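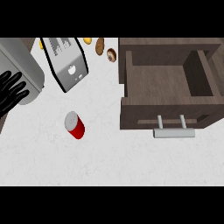

Sihan Meng reckons vermouth has been treated as the salt and pepper of the bar for far too long, and that most of us have only ever met it after it's gone off. I'd rung to ask about the new release from Stimine, and I hadn't even got my first question out before I was being told off (very kindly!) about the bottle in my cupboard. How long had it been open? I said since August. There was a long silence on the line.

"In the cupboard?" Sihan said eventually. "Not even the fridge?"

So that's how we began, with me tipping half a bottle of sweet vermouth down the sink while my interviewee listened in. We caught up properly a bit later on, over a tasting bench with far too many glasses on it, and Junhao Lu came along as well. The two of them started Stimine together and they argue like siblings, mostly over bitterness. Junhao wants more of it. Sihan wants people to finish the glass.

I asked where the whole thing had come from, and Junhao laughed. "A bad batch of wine," he said. "Well, a boring batch. It was perfectly clean, it just had no flavour worth talking about. We had 200 litres of it and I didn't want to drink any."

They started steeping things in it. Wormwood first, obviously, then orange peel, gentian, a bit of bay. Sihan kept notebooks and still has all of them, and when I asked to look I found the pages had gone brown and a bit sticky from spills. Most of the early trials are crossed out. One just says "cough lolly" and is underlined twice.

The dry one, which they call Zuccaro, took 20 goes to get right. It's a funny name for something with so little sugar in it, and Junhao says they'd already printed the labels for a sweeter recipe and then changed their minds about the drink. I love it, I have to say. It's got a green, almost celery sort of smell and then a proper grip at the end, and with a lump of ice and a strip of lemon I'd happily have it in place of a gin and tonic on a warm evening. The red is called Gando and it's a much rounder thing, all dried fig and clove, with a bitterness that creeps up on you after you've swallowed.

"That's mine, that bit at the end," Junhao said, looking very pleased with himself.

"I talked him down from double," said Sihan.

They're making roughly 3,000 bottles a year now, which sounded like plenty to me until Sihan explained how quickly a couple of busy bars can go through it. Bunia, the little wine bar that took their first case, pours Zuccaro by the glass with soda and an olive, and for a good while that was nearly the whole business. I asked whether they'd ever thought of making gin as well, given how many small producers do. Junhao pulled a face. He likes gin, he said, he just doesn't want to make one, and he'd rather people put his vermouth in theirs.

Which brought us to martinis, of course, and another argument. Sihan's is equal parts, stirred, with a dash of orange bitters. Junhao goes three to one and insists the glass should come straight from the freezer. I tried both (for work!) and my favourite was Sihan's by a mile, though it was still early in the afternoon and I may have wanted the gentler option.

Before I left I asked what they'd tell someone buying a decent vermouth for the first time. "Buy the small bottle," Sihan said. "Put it in the fridge door, next to the milk, so you see it every day. Then drink it within the month."

And if there's some left over after that? Junhao cooks with it, mussels mainly, and he says the Gando is very good on roast onions. I've got a bottle of each in my fridge now, and onions on the shopping list.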